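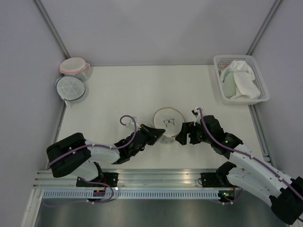
White table, grey walls.

Weekend Breakfast Supervisor, Bideck Hotel

We need someone to run breakfast. The last supervisor has gone off to study marine law, and the toast has suffered.

The Bideck is a small hotel with a large opinion of its marmalade. Breakfast starts at 6 and ends when the gentleman by the window finishes his newspaper. You would look after the dining room, a team of three, and a coffee machine that prefers to be spoken to before it is switched on.

What you'd be doing
Opening the dining room and getting the buffet out in time
Taking orders for hot food and passing them to the kitchen in handwriting the chef can read
Placing the weekly order with Sezer, our baker, who does not accept "the usual"
Dealing with complaints about eggs

What we'd like
Two years or so in a hotel, café or anywhere else people arrive hungry and cross. A food hygiene certificate, or a willingness to sit through the course at our expense. You should be able to carry three plates. Four is showing off.

Hours and pay
16 hours a week over Saturday and Sunday, plus the odd Tuesday when the walking groups come through. Pay depends on experience and is a little better than the place across the road. Meals on shift, free parking, and half price at our sister restaurant, Bundar, where the portions are generous and the chairs are not.

To apply, send a CV and a short letter to the front desk by the end of March. Please tell us how you like your eggs. It won't affect the decision much.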